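Ticket: Eltness College IT Service Desk
Subject: Attendance not recording for Inclusion Fortnight events
Raised by: Marlene Figueiredo, Student Life
Assigned to: Simone Marinho, Campus Systems
Priority: Medium (raised from Low at requester's insistence)
Status: Closed, with reservations

Opened 14 Feb 2026

Marlene Figueiredo wrote:

The check-in app says 200 students signed in to the opening talk in Trindade Hall. The attendance report in Clarix says 99. Students get a credit for each event they go to, so this matters to them, and I have had a full inbox since the talk finished. Before anyone asks, yes, I have logged out and back in again. Please don't send me the help page. I've read it and it describes a menu we don't have.

Simone Marinho wrote:

Thanks, Marlene. Can you tell me which report you ran, and whether the event was set up as a single session or a series? Clarix support say a mismatch like this is "usually a display delay" and clears overnight. I have been told that before about other things, so I'm leaving the ticket open.

Marlene Figueiredo wrote:

Event Summary report. It was set up as a series, since the fortnight has a talk, the food evening, the craft afternoon and the panel, and the training session last November told us to use a series for anything with more than one date. I copied the settings from last year's fortnight.

Simone Marinho wrote:

Next day. No change, still 99. So much for the display delay. I have gone back to Clarix with the export from the app and the export from the report side by side.

What I've tried so far:

Ran the report again with the date range widened by a week each side. Same figure.
Ran it as a different user with full rights. Same figure.
Cleared the report cache. Same figure, and it took twice as long to load.
Looked up one missing student by hand. Her check-in is there on her own record, with the right time, but it isn't attached to any event.

That last one is the first useful thing I've seen. The data is getting in. It just isn't being joined to the event.

Marlene Figueiredo wrote:

Same thing with the craft afternoon. The app says 67 and the report shows a smaller number, which I won't bother typing out as it will only be wrong. I had the event page open to check the session code and that is filled in properly.
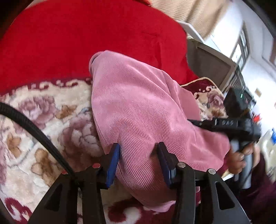
Picture: pink corduroy and gripper

Simone Marinho wrote:

Thanks. The session code is right, so I'm ruling out a typing mistake.

Reply from Clarix came in this morning. They now think students are "checking in with personal accounts". I don't believe it. The app won't open without a college login, and I tried it on my own phone to be sure. I've said so, politely.

Meanwhile I sorted the missing students by faculty, then by year, then by when they enrolled. Faculty and year showed nothing. Enrolment date did. Every missing student I've looked at joined after the switch from Ronlow, our old records system. Students carried over from Ronlow are all in the report.

Marlene Figueiredo wrote:

So the first years and the transfers are the ones losing out? At an event about making people feel they belong here? I would like that passed on to whoever chose this software.

Simone Marinho wrote:

Passed on, though in fewer words.

Cause, as far as I can tell: the series you copied from last year still points to the old Ronlow student list. Anyone not on that list can check in, but the report has nowhere to put them. The copy function brings the old list along without showing it on screen. Clarix first called this "expected behaviour" and have since changed that to "under review".

Workaround:

1. Open the series, not the single event.
2. Go to Audience and remove the list, even if the box looks empty. Save.
3. Go back in and add Current Students. Save again.
4. Run Rebuild Attendance and leave the page alone until it finishes. Refreshing starts it from scratch.

I did this for the opening talk first. The report went up to 93 before I realised I'd refreshed halfway through – my own fault. Second go gave 200.

Marlene Figueiredo wrote:

The talk is right now, and so is the craft afternoon. I checked names as well as totals this time. Will it hold for the panel?

Simone Marinho wrote:

It should, as the panel is in the same series. I'd still export the app list on the night and keep it somewhere safe. Clarix say a fix is in the next update but haven't given a date, and I'm not going to promise one for them.

Please don't copy this year's series for next year. Build it new.

Closing the ticket. If the panel figures don't match, reply here and it will reopen.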